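Ollum: hand-held gripper demonstrations for desk tidying
README for release 2 (18/02/2020)

Maintainer: Åsmund Fagerlund, Hallura group
Contents: 2888 demonstrations, training code, one trained policy, and a list of regrets under Known problems

What this is

Ollum is a set of short demonstrations of small objects being moved around on desks. A person holds the gripper tool in one hand and does the job with it. There is no robot arm during collection. The arm, which we call Ra, comes in later and tries to copy what the person did, with mixed dignity.

The question we cared about was narrow. If you train only on clips where something gets picked up, the policy learns that something always gets picked up. Show it a bare patch of desk and it will close on the bare patch of desk, lift, carry the air across with great care and set it down. Our first policy did this so reliably that we briefly considered publishing it as a pantomime result.

Release 2 adds idle clips. In an idle clip the operator moves the open gripper over a clear stretch of desk and does nothing. The label is "no grasp". They are very dull to record and they are the main reason this release exists.

How it was collected

All clips come from desks in ordinary offices, in the daylight that was there. We did not add lamps. We did not clear away the things that live on a desk, on the theory that the policy will have to put up with them too. Wastebaskets, cable holes and screw heads all turn up, and the policy has held strong opinions on each of them at one time or another.

The camera rides on the tool and looks out past both fingers. The fingers are in view the whole time, which eats a good part of the lower half of the picture. We tried masking them out. The policy got worse, apparently because it had been using the fingers to judge how far it was from the table, so the masks are gone and the fingers stay.

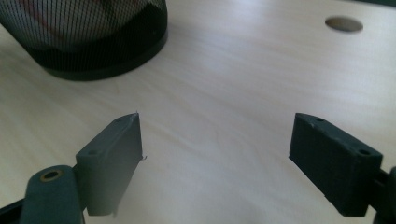
The hardest negatives turned out to be holes. A cable hole seen at a low angle is a dark ellipse on a pale surface, and so is a coaster, a bottle cap and a good share of the objects we had spent all of December teaching the thing to pick up. The release 1 policy went for cable holes with real commitment. Adding idle clips with a hole somewhere in view fixed most of this. Adding idle clips without holes fixed almost none of it, so please don't swap one for the other if you rebuild the set.

Results

We ran the trained policy on Ra, 60 trials on bare desk for each version. A trial counts as a false grasp if the fingers close at any point.

Release 1, no idle clips: 30 false grasps
Release 2, idle clips included: 17 false grasps

That is better and it is not good. Most of the remaining failures happen when the gripper comes down fast. Slow approaches are nearly clean. We have not worked out why, and the two explanations we have in the group contradict each other.

Success on real objects did not change in any way we could measure, which was the thing we were worried about.

Files

clips/ holds the video, one folder per demonstration
labels/ has one text file per clip: grasp, no grasp, or discard
poses/ has the tool path, in meters, z up
policy/ has the weights for release 2 only
lustberg/ is the viewer, named after the desk it was written on

Discarded clips are still in there. Filter on the label file or you will train on several people dropping the tool.

Known problems

The tool picks up lint. Threads and fluff catch on the fingers and stay in view for a whole session, and a policy with enough capacity will learn to recognize a session by its fluff. Split train and test by session, never by clip. We learned this after a very happy afternoon.

Printed fingers wear and get scuffed. We replaced them when they stopped gripping and kept no record of when.

Pale desks are badly over-represented. If your desk is dark, expect trouble, and send us clips.

The poses drift on long clips. Anything past the first minute should be treated as a rumor.

Use

Free for research and teaching. If you publish with it, name the release number, as the two give different answers. Bug reports go to Åsmund, who would like the clip number in the subject line and gets fairly short with people who leave it out.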